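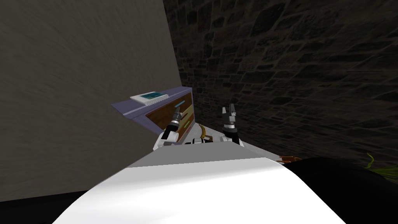 What takes old kitchen grease off metal without scratching it?

Warm water, a good squirt of dish soap, and time. Let it sit before you scrub.

Tips > Kitchen & Workshop > Grease and Grime
3 min read
1,399 shares

Quick one this month, garage is half torn apart and I've got a vise soaking in the sink. So, grease. Same stuff really whether it came off a frying pan or a bench grinder, and most of the same tricks work on both.

Start weak. Dish soap first, always. If that does nothing, baking soda paste. Only then the strong stuff. I keep a bottle of Drokex under the sink for range hood filters and that's about all it gets used for. Gloves on, window open, read the back of the bottle. Keep it off bare aluminum, I ruined a nice muffin tin that way. Went gray and chalky, never came back.

Range hood filters: hottest tap water you've got, soap, flat in the sink, walk away. Flip once. Rinse. Dry standing up on a towel. Wednesday night is mine, no reason, its just when the sink is free.
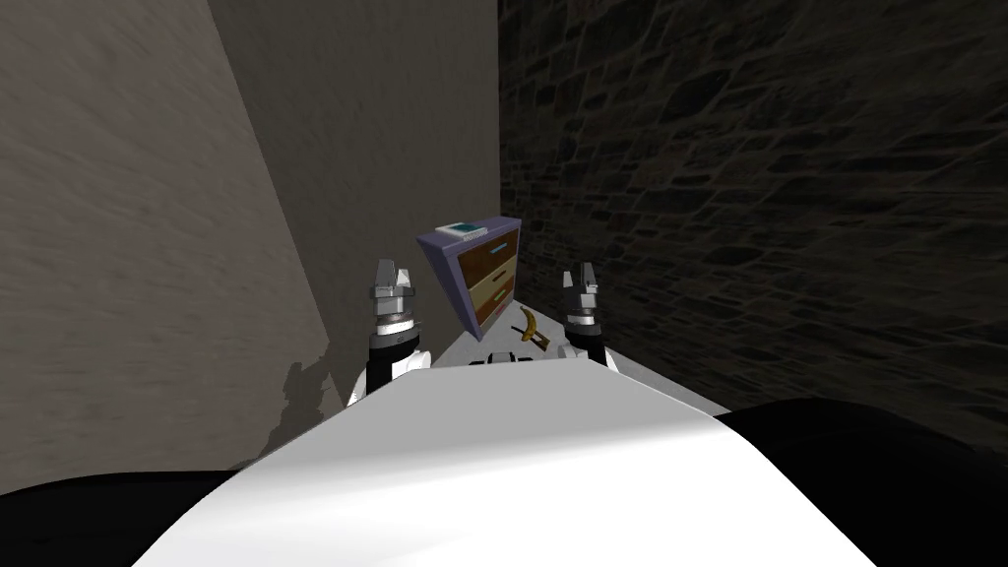
Grooves are where grease wins. Pepper mills, knurled handles, the collar on a stand mixer, jar threads. A rag slides right over the high spots and you think you're done. Anything with stacked ribs, like the rings on those silver grippers, wants a brush run round the groove and then a twist of cloth pulled through it, back and forth, shoelace style. Smooth rounded white stuff like the body below them, just a damp cloth. Old toothbrush is fine. Cut the bristles down by half if you want it stiffer.

Rusty under the grease? Degrease first, dry it, then 200 grit and a light hand. Sanding through grease just clogs the paper. Wipe with a thin coat of oil after. Thin! If you can see it, too much.

Wooden handles, keep them out of the soak. Wipe, dry, done. I rub a bit of Rosex wax on mine in November when the heat comes on and teh air gets dry.

Oily rags. Don't ball them up in the trash, they can heat up on their own and catch fire. Lay them out flat outside to dry, or into a metal can with water and a tight lid. 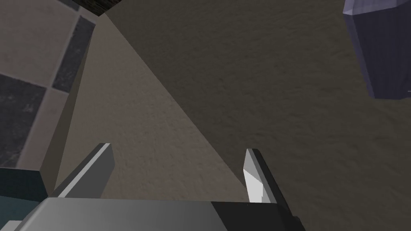
One reader wrote in that cornstarch beats baking soda on a greasy wood counter, sprinkled on dry and left overnight, then brushed off with a dry paint brush. Tried it on a fresh oil spot by the stove. Mostly gone by morning. Old spots, no luck so far, will give it another go with an iron and a paper towel over the top, low heat.

Back to the vise.

9 comments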